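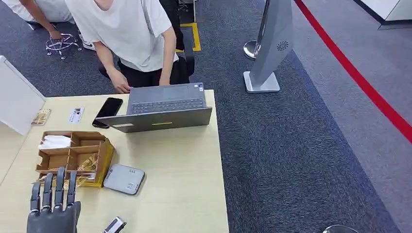 A laptop that has slowed down over the years usually has more wrong with its storage than with its processor, and moving the system to a new solid-state drive is a job most people can do in an afternoon. Before you take out a single screw, spend half an hour at the keyboard with the old drive still in place. Put the machine on a clear table, the way the dark gray laptop is set on the light wooden one, and leave enough room beside it for a small tray. You will be moving between software and hardware, and it helps not to have to carry anything.

What you need

A replacement drive of the same type as the old one
A USB enclosure or adapter that fits the new drive
A small Phillips screwdriver
A plastic pry tool
Cloning software
A separate backup of anything you can't lose

Check the drive type first. Older laptops take a 2.5-inch SATA drive, which is a flat rectangle in a metal or plastic case. Newer ones take an M.2 drive, a bare stick that is held down by one screw. M.2 drives come in SATA and NVMe versions, and some slots accept only one of them. The service manual will tell you. If you can't find the manual, search for the model number on the bottom cover together with the word "storage."

I used a Tamwood enclosure and the Nirik cloning program for the last few I did. Any equivalents will work, and the steps are nearly the same.

Step 1: Clean up and back up

Empty the recycle bin and uninstall what you no longer use. Copy your documents and photos to an external drive. The clone is not a backup, and if it goes wrong you want a second copy somewhere else.

If the drive is encrypted, find the recovery key and write it on paper. Windows may ask for it the first time you start from the new drive.

Step 2: Clone the drive

Plug in the power adapter. Connect the new drive through the enclosure and open the cloning program. Pick the old drive as the source and the new one as the target, then read both names again. Everything on the target will be erased.

Turn off sleep in the power settings and start the copy. Mine took roughly 2 hours over an older USB port. A faster port will cut that down a lot. Leave the laptop alone while it runs.

Step 3: Swap the drives

Shut down completely – not sleep – and unplug the charger. Close the lid, turn the laptop over on a soft cloth and remove the bottom screws. Lay them out in the same pattern they came from, as the lengths are often different.

Run the pry tool along the seam, starting near the hinge. Disconnect the battery cable before touching anything else. Take out the old drive, slide the new one in at the same angle and fasten it. The screw should be snug, no more.

Reconnect the battery and press the cover back on.

Step 4: First start

The first boot may be slow. If you get a message that no boot device was found, enter the firmware setup and check that the new drive is listed. If it isn't, reseat it.

Once you are in, open Disk Management. A larger drive will often show unused space at the end, and you can extend the main partition into it. If a recovery partition is in the way, the cloning program can usually move it.

Keep the old drive in a drawer for 15 days before you erase it.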